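Speaker notes: "Can It Clear the Table Yet?"
Forty-minute slot, leave ten for questions. Water on the left. Do not touch the clicker until the title is up.

Opening (slow down, you always rush this)

Good morning. I'd like to start with a show of hands. Who here ate breakfast? Good. Who put the breakfast things away afterward? Fewer. Who told a spouse or roommate that they would put them away afterward? Thank you, that's the market.

I have been coming to talks about household robots for a long time, and in each one the dishes were going to be handled within five years. I gave one of those talks. My slides had a gradient on them. I went home that evening and did the dishes.

So today's question is a small one. Can a machine do a chore yet? I mean a whole chore, start to finish, in a room where somebody lives or works, with the objects those people own. I'll take the kitchen first and the shop floor second, and then I'll tell you what I'd buy, which will take less time than either.

(Pause. If they laughed at the gradient, move on. If they didn't, move on faster.)

What counts as a chore

Definition slide. A chore has three annoying properties. It starts from a mess you didn't choose. It ends in a state that somebody else gets to judge. And it comes back tomorrow a little different.

The dishwasher, which I love, skips the first one. You do the scraping and the loading, you do the Tetris with the salad bowl, and the machine does the wet part in a sealed box. Same with the washing machine. It has been on the job for generations and it has never once picked a sock up off the floor. We gave it the easy half and we were right to do so.

What people want from a robot is the other half, the picking up and the putting where it goes. That half was left to us because it is hard, and it was left to us so long ago that we stopped noticing it was hard.

The breakfast problem

Take a breakfast table. I use breakfast because it has everything in it: shallow things, deep things, a cup, a mat, and a cardboard box that weighs one amount when it's full and nearly nothing when it isn't.

Start with the box. A cereal box is a terrible object. It is wide, flat, slick, and easy to crush. Squeeze it too gently and it slides. Squeeze it too hard and you've made a dent and a small snowfall. Tip it and the contents all run to one end, so the thing you're holding has a new balance point that it didn't have a second ago. A child of six copes with this while looking at a cartoon. Our software people at Codik spent most of a winter on it and now have opinions about cardboard that they share at parties.

Then the dishes. A bowl with a narrow foot can be tipped by a nudge on its rim. A shallow dish seen from the side is a dark line, and a dark line on a dark mat is, to a camera, a rumor. Put the cup behind the dish and its bottom half has gone missing. You and I fill it in without thinking. We have met cups.
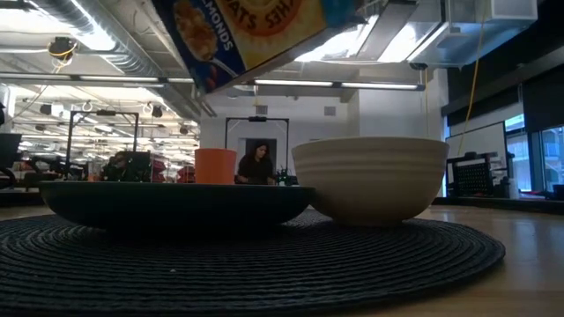 KITCHEN TASKS

Keep this slide up while talking. Let them look at it. Don't read the cereal box out loud.

What I like about this table is how ordinary it is. Green dish, beige bowl, orange cup, and a box of something with almonds at an angle that would make anyone's mother say "careful." Any hotel breakfast room can show you the same collection. The dish and the bowl are practically touching, too, and that matters. If you want to lift one, you have to think about the other. People think about the other without being asked. A machine has to be told that there is an other.

Look at the background as well. That's a busy room. Big bright lights overhead, ductwork, cables hanging down, people at work. Glare on a glossy tabletop is a perfectly ordinary thing and it still causes trouble, because a reflection can look a great deal like an edge. I used to say that the best way to improve a vision system was to close the blinds. I said it as a joke and then I saw it in a project plan.

Our numbers, such as they are

(Some of you came for numbers. Here they are. Please write down the caveats too.)

At Wudeo we ran a table-clearing trial in November. One table, a fixed set of dishes, the dishes moved between attempts. We logged 900 attempts. The system finished 81 percent of them with no help from a person. I was delighted. I called home. I was asked what happened to the remaining 19 percent, and I explained, and there was a silence on the line.

Think about it as breakfast. You eat one every day. A helper that needs rescuing on nearly one morning in five is a helper you have to stand next to. If you're standing next to it, you could have cleared the table. You could have cleared it twice and read the paper.

The failures were not dramatic, either. I had hoped for at least one good video. Mostly the arm stopped. It had a cup, it was unsure about the cup, and it waited for guidance like an intern outside a closed door. A few times it put a dish down so near the edge of the counter that everyone in the room breathed in.

Speed: I'm going to say it quickly and change the slide. It was slow. You could make toast. You could eat the toast and add the plate to the pile.

SHOP-FLOOR TASKS

Now for better news, and I mean it. On the shop floor the picture changes, mainly because factories are allowed to cheat.

Terko packs small hardware kits. Hinges, screws, a bag, a leaflet, a box. They put in a kitting cell and it runs through roughly 3000 kits a week. It does this well. The reason is that the bin is always in the same spot, the light never changes, and the hinge has been a hinge for as long as anyone can remember. The chore was sanded down until a machine could hold it.

That sanding took work and the work was done by people. They moved shelves. They changed the box supplier so the flaps would behave. They painted a floor. By the end, the cell was the cheapest part of the project, and the person who used to pack kits was in charge of the cell and of everything it dropped.

Compare Kröger, where they tried the same sort of cell on returned goods. Returns are a mess you didn't choose. Open bags, missing parts, one shoe. The stockroom has 1804 bin locations, and the trouble was never finding the right bin. The trouble was deciding what the item was and whether it was still fit to be called one. They kept the conveyor, which is excellent, and gave the deciding back to people. I'd call that a sensible outcome. The brochure called it a hybrid workflow.

What I'd buy today

Floor sweeping, if your floor is mostly floor. Mowing, if your lawn is dull. Moving totes from one known place to another known place. Packing identical things into identical boxes. I would sign for all of those this afternoon.

What I'd wait on: clearing the table, folding anything, emptying the dishwasher into cupboards that were organized by a human being with feelings about mugs. I'd also wait on anything sold with the word "butler."

If a vendor comes to see you, ask for three things. Ask to move an object while the machine is working. Ask to use your own dishes. And ask who presses the button when it stops, and what that person's day looks like. You'll learn more from the last answer than from the video.

Closing (don't improvise)

I still think it will happen. Progress on grasping in the past few years has been good enough that I've had to throw out slides, and I enjoyed throwing them out. I won't give you a year. I gave a year once and people kept the recording.

Questions. Repeat each one into the mic. If asked about laundry, sigh first.

3 comments

dishpan_hands: Was in the room for this. The sigh at the laundry question got the biggest laugh and the poor man only wanted to know about towels.

Marlowe_packs: We have a kitting cell like the one described and yes, the box flaps. Two suppliers later we are still talking about box flaps.

quietmug: Did the attempts in the trial include food left on the dishes? Ours are never clean when they leave the table, and oatmeal sets like mortar.

Contact the author | © Wudeo Talks and Notes | Back to top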